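Review: Piseck cable dress kit for small robot arms
by Dean Haworth

Rating: 2 out of 5 as shipped, 4 out of 5 with changes

I bought the Piseck dress kit in June for our bin picking cell at Wodudgate. The kit is a set of reusable ties, two lengths of braided sleeve, a pair of strap mounts for the arm and a printed guide sheet. It is sold for small six-axis arms that have a gripper, a sensor and maybe an air line running down the outside. We paid for the full set plus the spare tie pack.

I'm writing this up because we had a fault with it after a few weeks, and the guide sheet had us set it up in a way that made the fault likely. If you already own the kit, skip down to the part about loop length.

What we use it for

The cell does one job. The arm reaches down into a metal bin, picks up a colored block and puts it down outside. Then it does it again. The work is simple, but the wrist turns a lot, because the blocks land at every angle and the gripper has to line up with each one. Blocks along the walls are the worst. The wrist often goes most of the way to its limit to get one out of a corner.

All that turning is hard on cables. Before the kit we had everything held with ordinary zip ties, and Obed Quartey was cutting them off and redoing them every time we changed something on the gripper.

Installation

Fitting it took the two of us most of a morning. The strap mounts are good. They have a rubber face that grips a smooth casing and doesn't mark it, and ours have not slipped. The ties open with a thumb tab and can be reused many times. The sleeve is stiff when new and I didn't like it, so we ran part of the bundle without it.

The guide sheet tells you to leave "a generous service loop" at the wrist joint. It gives no length and no bend radius. There is a drawing with a big round loop, and we copied the drawing.
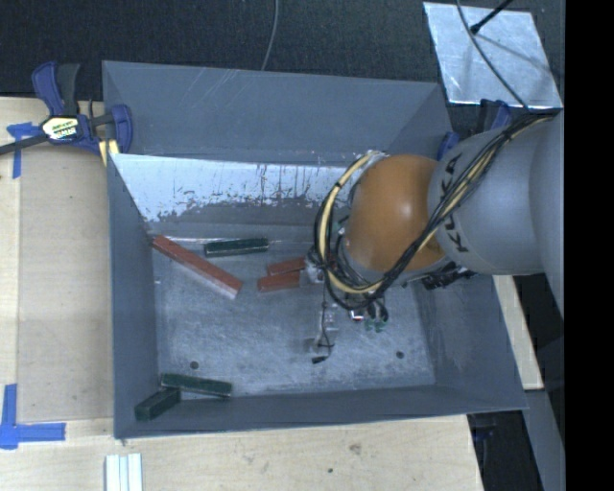 Wrist down in the bin, with the cable loop around the joint.

What went wrong

The cell had been running unattended for stretches of 29 minutes at a time, which is how long our test cycle takes. During one of these runs the arm stopped with the gripper low in the bin and the controller reported a lost gripper signal. Obed reset it. It ran fine for a while, then did the same thing in another position. We blamed the gripper first. We swapped it for the spare and lost most of a day finding out that the gripper was fine.

Rhun Harries found the cause by jogging the wrist by hand at low speed while watching the signal light. When the joint turned one way, the loop opened out and dropped, and the lowest part of it rubbed on the rim of the bin. Coming back up, it caught for a moment and then let go. Each catch put a pull on the connector below. One pin had backed out partway. In some wrist positions it touched and in others it didn't.

There was a second problem that worried me more. When the signal dropped, our gripper held its last state, so a block stayed held. But we had the cell set so that a reset opened the gripper. If the arm had stopped over the table and not over the bin, the reset would have dropped the block wherever a person's hand might be. No one was hurt and nothing was dropped outside the bin. I still count it as a safety fault, and that part was ours and not Piseck's. Bart Jacobs changed the program the same afternoon. A reset now leaves the gripper alone, and opening it takes a separate button.

Loop length

We shortened the loop until it cleared the rim at every wrist angle we use. To set it, run the joint slowly to both ends of its travel with the tool at the lowest pick height, and look at the loop the whole way. Do this with the bin in place. We did our first check with the bin off the table and saw nothing wrong.

Other changes we made:

Added a strain relief clip above the connectors so a pull on the bundle stops there. The kit has no clip. We used one from Pavliuk that we had in a drawer.

Put one extra tie on each side of the joint. The spare pack was worth buying for this.

Limited the wrist travel in software. We lose a few picks in the corners and I can live with that.

Added a cable check to the start of each shift, with the arm powered down.

After that we ran more than 400 picks with no lost signal. The ties were all where we left them.

Compared with the Ranomeo kit

We have a Ranomeo dress kit on another arm. It costs more and is slower to fit, because the bundle runs through a spring return that pulls the slack back toward the elbow. It would not have had this problem. It is also bulky, and I wouldn't want it near a narrow bin. For an arm that works above an open table I would pick the Ranomeo. For reaching into things, the Piseck is smaller and still makes sense if you set it up with care.

Support

I wrote to the seller about the guide sheet. Barry Wragg answered for them and agreed that it needed a minimum bend radius and a note about obstacles under the wrist. He sent a replacement connector housing at no charge. The sheet that came in my next order was the same old one.

Good: strap mounts, reusable ties, small size
Bad: guide sheet, no strain relief, stiff sleeve
Would I buy it again: yes, for this cell, along with a box of clips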